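Budgeting for a humanoid picker, what am I forgetting?
Forum: Small Grocers > Equipment and Planning

herkavis_produce
Hi all! We're a little family produce shop (two of us most days, plus my dad when his knees allow) and we've been talking with Onberg about leasing a humanoid for filling order baskets. I have $800 a month set aside and a start date in October, and I keep waking up wondering what else goes on the list. Napa cabbage is my big worry, those things are awkward even for me.

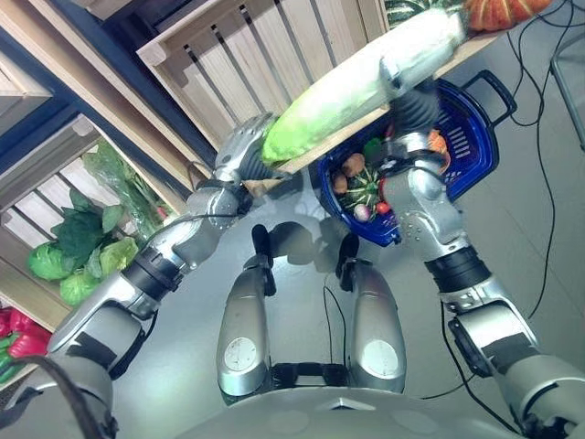
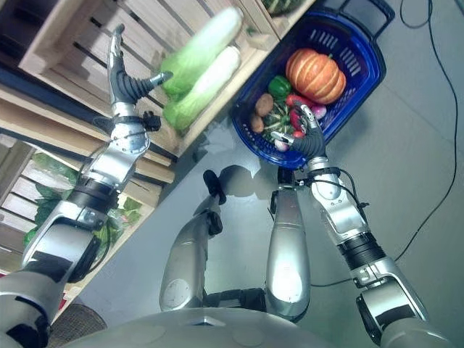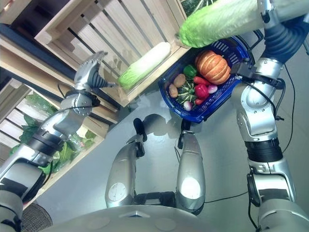 Napa cabbage and the blue basket, head camera view in all three.

Ciarán Heffernan
Lovely to see someone planning ahead! Put money aside for spare fingers and for floor space, and please ask who pays when a hand is away for repair. Ours was gone 14 days.

gallagher_greens
I'd hold off, to be frank. Two hands on one cabbage is slow work, and a part-timer costs us less than the lease would. Those cables across the floor would bother me too, with customers coming through.

Elīna Mägi
I see it differently, Gallagher, you're pricing it against your best worker on a good day! But I agree about the cables. Get the Allik quote as well, and ask both of them for a trial on your own shelves before you sign.

herkavis_produce
Thank you, all of you. Spare fingers are on the list, and I'm calling Allik after lunch.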